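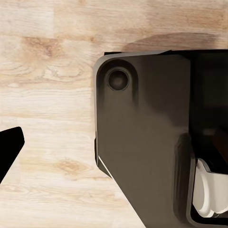
Parnar Robotics Club: Simulation Group, Autumn Gallery

Welcome to the gallery of our group. We are students who learn to program a robot arm inside a simulator, and our work this term has the name Project Belloto. The arm must come near to a kitchen appliance on a table, touch it in the correct place, and go away again without pushing it. It sounds simple, and in April, when we wrote the plan, we also believed it was simple.

I am writing the text because Dayana Pacheco, who leads the group, said that my notes are the longest. English is my third language, so please excuse the small mistakes. If you find a big one, write to me and I will correct it.

The views are rendered by the computer. Click on a view to open the notes of the person who worked on it.

View from above, wooden table
The black finger of the gripper comes in from the left and there is still a wide piece of bare wood before the wall of the appliance. I like the knots in the wood very much. They also help me to judge how far the finger is from the housing when I compare two runs.

The same view, about the shape
The upper left corner of the housing is rounded, and the side wall below it is a long curve. Our first program treated the whole housing as a box. For the approach to a curved wall a box is too rough, so Hina Butt replaced it with a shape made from many small pieces.

The same view, about the dark parts
The housing is charcoal and the opening on its right side is almost black. A color camera gives our program very little to work with there. The white and light gray component in the lower right corner is much easier to find, and for two weeks we used it as our reference point.

The same view, about the round part
Near the upper left corner there is a round part in a shallow recess, with a thin lighter ring. The ring is what our detector looks for. In our notes we call this place "the target," and we ask everybody to use the same word, otherwise the notes become difficult to read.

Notes from the sessions

Session 1
Installing the Wornier simulator. On the older computers it took the full afternoon. Please bring your own mouse next time, the touchpad is not comfortable for turning the camera.

Session 2
First movements of the arm. We learned to move one joint at a time and to write down the angle before and after. Many of us forgot the second part.

Session 3
Coordinates. We had a long discussion on which direction should be called "forward," because the arm and the table did not agree. The table won.

Session 4
Speed limits. The finger should go fast over the empty part of the table and slowly when it is close to the housing. Hina wrote the function that changes the speed, and it is still the cleanest code in our folder.

Session 5
Light and shadow. We moved the lamp in the simulator and ran the detector again after each move. A soft shadow on the wood was sometimes taken for a part of the appliance. We now train with several lamp positions.

Session 6
The first complete test. We made 98 runs in one evening, each with a slightly different starting place. In 75 runs the finger reached the target and did not touch anything else before. In 19 of the others it stopped too early, and the rest we must still look at one by one.

Session 7
Reading the logs. It is slow work, but I recommend it to new members. I found there that I had written one minus sign too many in the file for the wrist, and I had looked for this error during nine days.

Open day
On Saturday, November 3, 2018, we showed the project to families and to students of other schools. Visitors could choose the starting place of the finger with a slider and then watch the run on the big screen. The younger children preferred the starting places that we had marked as impossible.

After the open day
We received two useful suggestions. One was to show the planned path as a thin line before the arm begins to move. The other was to write the name of each joint in the window in larger letters. Both are done in the newest version.

What we do next

We would like to try the same program with another appliance, lighter in color, and with a table that has no visible grain. I expect that the detector will be better and the distance estimate will be worse, but Dayana expects the opposite, and we have written both opinions in the club notebook.

New members are welcome also in the middle of the term. You need to know a little programming, a loop and a function are enough for the beginning. We meet in the Higuchi room on the second floor, and the door with the blue handle is the correct one.

Thanks to Hina Butt for the collision shapes and to Dayana Pacheco for checking my text two times. The code folder is open to all members, and the password is the same as last year.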